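3.2 Structure of the manuals and search behavior

The second group of documents in our collection is made of repair manuals for car audio and navigation units. In total we obtained 2,059 files, most of them scanned from paper by independent workshops. The manuals of Trindberg follow a fixed order of chapters, from disassembly to the parts list. The manuals of Atden do not have such an order, and the wiring diagrams can be placed before or after the adjustment procedure, depending on the year of the print. Following Marchal, we call a manual "closed" when every fault code is explained in the same file, and "open" when the reader must consult another one.

For the search experiment, 20 technicians were asked to find the correct page for a given fault. They worked at a bench with a tablet and could use the full text search or the table of contents. Each technician received 5 faults. The time was measured from the moment when the fault was read aloud. 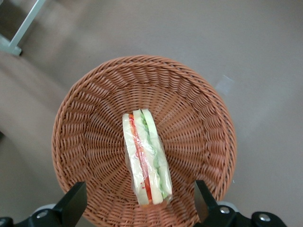 Figure 4. Round wicker basket with a wrapped sandwich.

The fault descriptions were written in the way customers speak, and not in the language of the manufacturer. "The screen stays black but I hear the radio" is a typical one. In the manuals the same fault is found under "backlight supply" or "display unit, no output", so a direct search gives no result. We therefore prepared a list of pairs, in which a customer word is joined to one or several manual words. For the sandwich in Figure 4, the customer word would be "lunch" and the manual words "sandwich, in clear film". The final list has more than 3,000 pairs and was checked by two annotators separately.

With the list, technicians reached the correct page faster in closed manuals. In open manuals the difference was small, and for the Polák units we could not observe any. One possible explanation is that the Polák files refer to a separate booklet for the power section, and this booklet is missing from our collection. The Forkelik files were left out of the comparison, as their scans were too weak for text recognition. They are treated in Section 3.4.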